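About Stollora

Stollora handles medical malpractice claims paperwork for physicians, clinics and small hospitals. We collect records, build case timelines and keep files in order for the lawyers and insurers who work on them.

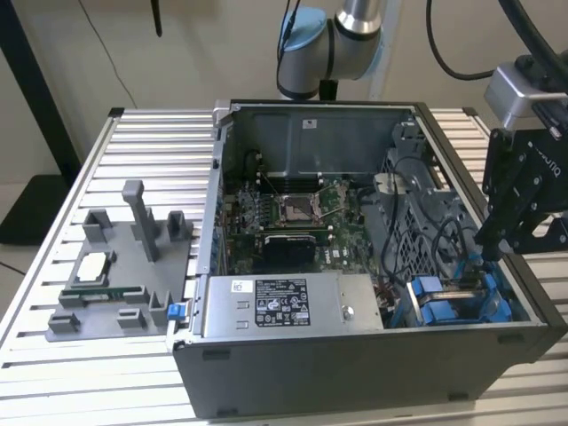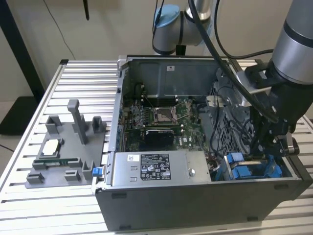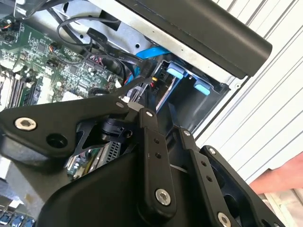 Who we are

Mojtaba Ghorbani started the company after working in hospital risk management. There are now 11 of us, including four registered nurses who read charts full time. Our office is in Tevport, on the second floor of 908 Sharifi Street.

What we do

Most of our clients come to us after a doctor receives a notice of claim. We request the records, check them for missing pages and prepare a dated summary. We have closed 1318 files, and 959 of those were for doctors in private practice.

We do not give legal advice or sell insurance. If you need a lawyer, your state medical society can usually give you a list.

Working with us

New files are opened Monday through Friday. Fees are set by page count and quoted in writing before we start.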